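Bench notebook, Owen room, November

Table 2, surface and tray. Entry continues from the previous page.

09:40. Foam board back on the table after Oana Sima trimmed it. It now sits inside the edge of the wood with a margin showing along the front and right. The old board ran to the edge and caught sleeves. Board is white, same stock as the Bilano delivery, item 309 on the stores sheet. Scuffs were already present when it went down. I have not tried to clean them. Isopropyl lifted the skin on the last one.

Tape along the table sides checked by hand. Left strip firm. Right strip firm, but one corner had lifted and I pressed it down again. If it lifts a second time, replace the full length and do not patch.

10:15. Tray placement. Mircea Sandu wants the tray at the far side of the board, left of the center line. I had it dead center last week. His position leaves more clear board at the front for laying things out, at the cost of a longer reach. Agreed to keep his position for the rest of the month and compare notes afterward. Tray is the shallow one with the black rim. The deeper Tadix tray stays on the shelf, as small parts are hard to pick out of its corners.

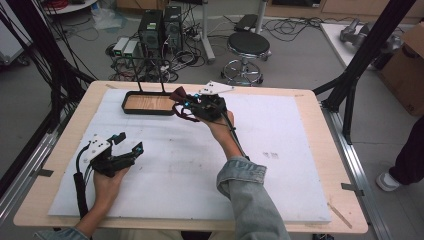 Does the tray need to be fixed to the board?
Only if it creeps during a session. Mark two corners in pencil, work for an hour, then check against the marks. Up to 5 mm is acceptable. Past that, use a square of thin rubber mat under each end. Do not use double-sided tape, which pulls the foam surface off when the tray is lifted.

11:30. Thin wooden sticks. Stock count from Zamfira Chiriac is 2,147, which agrees with the sheet. I drew 16 for the bench. Two were bowed and went in the scrap bin. Sticks not in use should be kept in the jar. They roll under the board edge and then the board rocks.

Dark marks on boards: Gebremedhin Ambaye asked whether these matter. For sorting and placing, no. For anything where position is read off the surface, change the board or turn it over. The reverse side is usable if it has not been taped.

14:20. Checked flatness with the steel rule. Slight rise near the middle, less than the thickness of the rule. Left as is. Weighting it overnight helped on table 1, so will do the same here with the two Dastimton catalogs.

To do:
- order one spare board, same thickness
- ask Virgil Surdu for the rubber mat offcuts
- label the stick jar
- move the Tadix tray to the lower shelf

16:05. Catalogs on the board, lights off at the bench. Flatness to be read again before anything is set out.

Last updated: November, 16:10

Recent entries
Table 1, board swap and overnight weighting
Tray comparison, shallow and deep
Stores sheet corrections, Bilano items
Adhesives that damage foam board
Shelf labels, Owen room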